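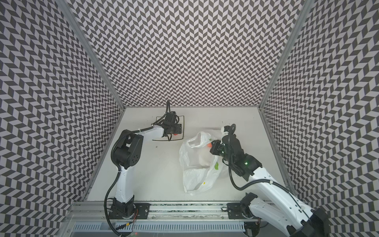

By Abeni Wolde
Research lead, Flisell project, Okorora Robotics

Two-arm bagging gets a lot easier when one arm is allowed to wait

I've been itching to talk about this one since March, so let me get right to it. My group at Okorora is releasing Flisell, a training method for robots that have to use two arms on something floppy, and our first full set of results is out now along with the code.

The task we picked is one you've done a thousand times at the checkout: hold a bag, pick something up, put it in. On our bench the left arm handles the small stuff and the right arm handles the bag. A thin plastic bag is a miserable thing to hand to a robot! It's see-through, it's shiny in all the wrong spots, and every time a gripper pinches the top the rest of it settles into a brand new shape. Most methods we tried planned both arms together, one big motion for the pair, and as soon as the bag slumped the whole plan was junk.

Flisell splits that up. Each arm gets its own short plan, plus one extra signal we call "hold." When an arm is in hold, it keeps its grip and makes tiny corrections while the other one works. The arms learn when to trade off by watching people run the same task by remote control. We used 169 of those demonstrations, which is a pretty small pile for this kind of work (our operators' wrists thank us).

So how did it do? We ran 52 trials with each method, using the same objects and the same starting spots. The joint planner we'd been using got the item into the bag in 26 of them, so half. Flisell got there in 43. I had a bet going that we'd land under 40, and I'm very happy to be buying the coffee.

The misses are worth a word too. The commonest one was a bag mouth that folded shut while the left arm was on its way over. The hold signal helps with that, but it can't reopen a bag that has closed all the way, and right now we count that as a failed trial and reset by hand. We've also only tested on our own bench, with one type of bag and small, light items. Please don't read this as "robots can pack your groceries." They can't, at least mine can't.

One thing I really like is how little the method asks of your hardware. There's no touch sensor in the fingers and no special gripper. Training takes roughly 3 hours on the single workstation under my desk, so you can start a run after lunch and have something to test before you go home.

The release includes the training code, all of the demonstrations and the trial logs, failures included. It's free for research use. There's also a plug-in for Postik, our in-house scheduling tool, for labs that want to queue up trials the way we do.

We're holding an online walkthrough on Monday at 10 a.m., and I'll be running the arms live, so come and bring your hard questions. If you'd like a seat, or you're a reporter who wants trial footage, write to the Okorora press desk and put Flisell in the subject line.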